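Fotton Owners Board > General > Off Topic > Is a paid storage unit ever worth it?

Started by dull_chisel

Our lease is up in March and the new place is smaller by one whole bedroom. The bedroom in question is currently full of things. My wife has suggested a storage unit. I have suggested getting rid of the things. We're now each waiting for the other one to move first, and meanwhile the things are winning.

The unit she found is at Onuoha Storage out past the bypass, first month free, and then it goes up to a number I would describe as car insurance. Has anyone here rented one for more than a year and come out feeling good about it? I'd like to hear from the other side too, in fairness to her, as she will be reading this.

--

marlow_gap wrote:

Rented one for 16 months. Total came to $1,106 with the padlock, which they make you buy from them. When I finally emptied it I kept a floor lamp and a box of Christmas stuff. The lamp doesn't work. I knew it didn't work when I put it in there.

--

PenniesAndPine wrote:

Going to disagree with the above before this turns into a pile-on. We had a unit for 4 months between houses and it saved our marriage, or at least our dining table. It depends on whether you have an end date. If you know the day it's all coming out, it's a tool. If you don't, it's a very expensive closet you have to drive to.

--

dull_chisel wrote:

There is no end date. I asked if there was an end date and was told "when we get a bigger place." We are moving to the smaller place.

--

Bello Adeleke wrote:

I did this last year and took a third route, so let me give you the long version. Skip it if you're busy.

First thing, we didn't sort by room. Everybody tells you to sort by room and it's terrible advice, as every room has a drawer of cables in it and you end up making the same decision about cables in six places. We sorted by kind. All the cables in one heap. All the bedding in another. When you see every extension cord you own lying in one pile, you stop feeling sentimental about extension cords.

Second, lidless bins, and keep them low. I bought the tall lidded ones from Futach to begin with and they were a mistake. A lid lets you stop thinking about what's under it. I had one marked MISC that had survived two moves without being opened, and I'd been carrying it up and down stairs like an heirloom. 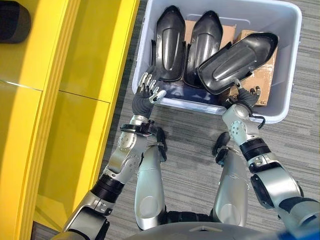

Third, every bin gets one kind of thing and when it's full, it's full. You want to keep another one, then one already in there has to leave. My brother thinks this is fascism. He also pays for two storage units.

The last part was paper, and it took longer than everything else put together. I'd do it first if I had to go again, while you still have some patience left. I had manuals for appliances that belonged to a previous landlord.

We ended up 3 carloads lighter and never signed for the unit. I do miss the bread machine.

--

marlow_gap wrote:

The MISC bin got me right in the chest. Mine says MISC 2. There's no MISC 1 anywhere in the house.

--

torque_of_the_town wrote:

Strong disagree on lidless. Tell me you don't have a basement without telling me you don't have a basement. I had open bins down there for one summer and everything in them came out with a fur coat on. Lids exist for a reason. If you can't be trusted to open a lid, that's between you and the lid.

--

Bello Adeleke wrote:

I don't have a basement, no. Fair point. For anything going below ground, get the lid. I still say clear sides though, or tape a list on the front. The trouble is forgetting what's in there.

--

torque_of_the_town wrote:

List on the front I can live with. I use the Tromico label tape and it has stayed on through everything, including the times I wanted it off.

--

PenniesAndPine wrote:

Masking tape and a marker. Label makers are what people buy so they can put off the sorting until it ships.

--

torque_of_the_town wrote:

I feel attacked and also I waited nine days for mine.

--

kettle_no_whistle wrote:

Nobody has mentioned selling any of it, so I'll be the one. Don't. Or sell one good thing and give the rest away. I listed a bookshelf for twenty bucks and got eleven messages asking if it was available, one asking if it was real wood, and one from a man who wanted me to hold it until his cousin got a truck. I held it. The cousin did not get a truck. That bookshelf is in my hallway and I walk into it at night.

Curb with a FREE sign, gone in under an hour. Put a price of $5 on the same item and it gets stolen even faster, if you're in a rush.

--

dull_chisel wrote:

Update from the field. We did the cable pile last night. It came up past the coffee table. There was a moment of silence. My wife picked out the two she recognized and we put the rest in a bag for the electronics drop-off, and then she took one back out of the bag, and I pretended I hadn't seen that.

She has now read the thread and would like it noted that most of the cables were mine.

--

marlow_gap wrote:

Noted.

--

PenniesAndPine wrote:

Also noted. Have you two talked about the unit again, or is it cables only for now?

--

dull_chisel wrote:

We've agreed to finish bedding and paper and then look at what's left. If it still won't fit in the new place we get the smallest unit Onuoha has, with a date written on the door in marker. She wanted six months and I said three and we're currently at "we'll see," so it's six.

--

torque_of_the_town wrote:

Six is how it starts. Check the rate increase clause. Mine went up twice before I'd finished being annoyed about the first one.

--

Bello Adeleke wrote:

And do the paper in the morning. I tried it after dinner and ended up reading my own college essays until 11:30. They were not good. I kept two.

--

kettle_no_whistle wrote:

Anyone want a bookshelf? It's real wood, I finally checked. Pickup only.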